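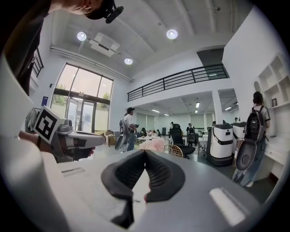
Pascual wants to know whether you have to be any good at tidying to join in, as he's been asked twice already and has been telling people yes. No! Please ignore Pascual. You can be dreadful at it. I'd quite like a few of you to be dreadful at it.

So, I'm looking for 16 people to come and spend some time with us at Clusta in November, setting up the big room, packing it away again, and telling me what drove you mad while you did it. It's called the Quezada project (long story, it was the name on the first box file and it stuck) and it's all to do with how ordinary people sort out a shared room between them. Who decides where the tables go? How do you pack a box so that a stranger can unpack it? Why does everything end up by the window?

If you've ever run a jumble sale, moved house with somebody you were still speaking to at the end, or been the last one left stacking chairs, you'll know most of this already.

About the room

You'll be in the main room, the tall one with the balcony. If you've only ever been to Clusta for the evening classes you may not have seen it in daylight, which is a shame because it's lovely then. There's a whole bank of glass down one side with trees outside, white walls, and far more height than anyone needs. Under the balcony the ceiling drops and it feels like a different place altogether, a bit more tucked in, with blinds along the far wall. People seem to have strong views on which half they like. I'm a window person. Pascual is an under-the-balcony person and gets quite heated about it.

The round white table is where we tend to gather. I've tried to get people to start somewhere else and they drift back to it, so I've given up and put the biscuits there.

It does echo. If you find noisy rooms hard work, tell me when you write and I'll put you in one of the smaller groups, or you can come and have a listen first and see how you get on.

What you'd be doing

There are 4 sessions and I'd need you at all of them, please, not just the one with cake. Each lasts two and a half hours, starting at 10 in the morning, with a proper break in the middle.

The first is setting up. You'll get a pile of furniture and household bits and a short note saying what the room is wanted for - a lunch, say, or a children's craft morning - and your group works out where it all goes. No plan, no leader, no right answer. I'll be at the side scribbling.

The second is packing. Crockery, books, cushions, odd-shaped things with handles, a great many cables. You pack it into cardboard boxes and label them however you think best. I'm very interested in labels. Someone in our spring group wrote "misc (good)" on one box and "misc (bad)" on another and I think about that more than I should.

The third is unpacking, and yes, you'll be unpacking a different group's boxes. You're allowed to complain about them and I'll write it down.

The fourth is the one I look forward to most. You set the room up again from scratch with the same note you had the first time round, and then we all sit down and talk about what you changed. Lunch is included in that one (soup, bread, cheese, something vegan, and the cake). It runs on to 1.30 because of the lunch, so do check you can stay.

Between sessions there's one small job to do at home: pick a cupboard or a drawer, empty it, put it all back and write me half a page on how it went. You don't need to send photos of your drawer unless you're proud of it.

Who I'm after

Anyone over 18, really. I'd love a good mix of ages and a mix of people who live alone and people who live in a houseful. You don't need any experience and there's nothing to revise. If you use a wheelchair or don't lift things, you're very welcome - plenty of what we do is talking, sorting and labelling, and I don't want to hear only from people who can carry a table. Everything's done at floor level, so you won't be going up to the balcony.

You do need to be all right working with people you haven't met. If you're coming with a friend or your other half that's fine, but I'll be putting you in separate groups, and I won't be talked round!

I can't take anyone who was in the spring group this time, sorry. I know. I miss you too.

What you get

£16 for each session, paid at the end of the fourth, plus your bus fare or parking. It isn't a fortune and I did ask for more. Tea and coffee the whole way through. You'll also get a copy of what I write up once it's finished, in normal English, with your name left out of it unless you'd like it in.

If you have to drop out part way you'll still be paid for the sessions you came to. Just let me know as early as you can so I can ring someone on the waiting list.

Getting there

The 565 stops at the end of the road and it's a short flat walk from there. Parking is round the back and fills up quickly, so if you can share a lift, do. Bikes can come inside. The front door sticks a bit - push harder than feels polite.

Wear flat shoes with closed toes and clothes you can bend in. I'd bring a jumper too. Gloves are there if you want them, in three sizes, though the small ones go first.

How to apply

Write me a few lines and leave them at the Clusta front desk, marked Quezada, box 584. Ita on the desk will pass them on. I don't want a CV. Please tell me:

your name and the best way to get hold of you
whether you can make all 4 sessions
who you live with, if anyone (a rough idea will do)
anything that would make the day easier for you, including food
where your kitchen scissors are kept, and whether they're there now

The last one isn't a trick. I just like reading the answers.

I'll reply to everyone, even if it's to say we're full. Places go to whoever gives me the best mix, so being first won't help you much and being a week late won't necessarily sink you. If you're dithering, pop in and find me any morning before noon. I'm usually at the round table, window side.

Amancay Barrientos
Quezada project, Clusta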